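Sornbridge wants people to drive a pretend robot around a pretend kitchen

Stultmont is looking for 14 participants to help collect demonstrations for Nustero, our manipulation-learning project. You steer a simulated arm through small counter jobs: pick this up, put it there, try again with more dignity. Your moves are recorded, and the model learns from them, bad habits included.

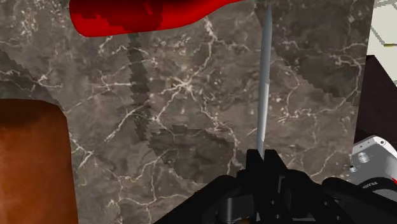 Simulated counter, seen from above, with a thin gray rod at the gripper's fingertips.

We have 2,321 usable episodes so far. Too many of them were made by Jae-in Ham, and the policy has begun to move like Jae-in Ham. We would like some variety before this becomes permanent.

You need two working hands, patience, and tolerance for marble that nobody will ever wipe down. Gaming experience is welcome but tends to make people overconfident. No coding required.

Sessions last two hours, in Room 203, at $17 an hour, practice time included. Failed grasps pay the same as good ones. Collection runs through May, and we ask for at least four sessions per person.

To apply, send Young-sook Cho a few lines about yourself and the hours you're free. Left-handed applicants, please say so; we have one so far and she is tired.

Posted February 2024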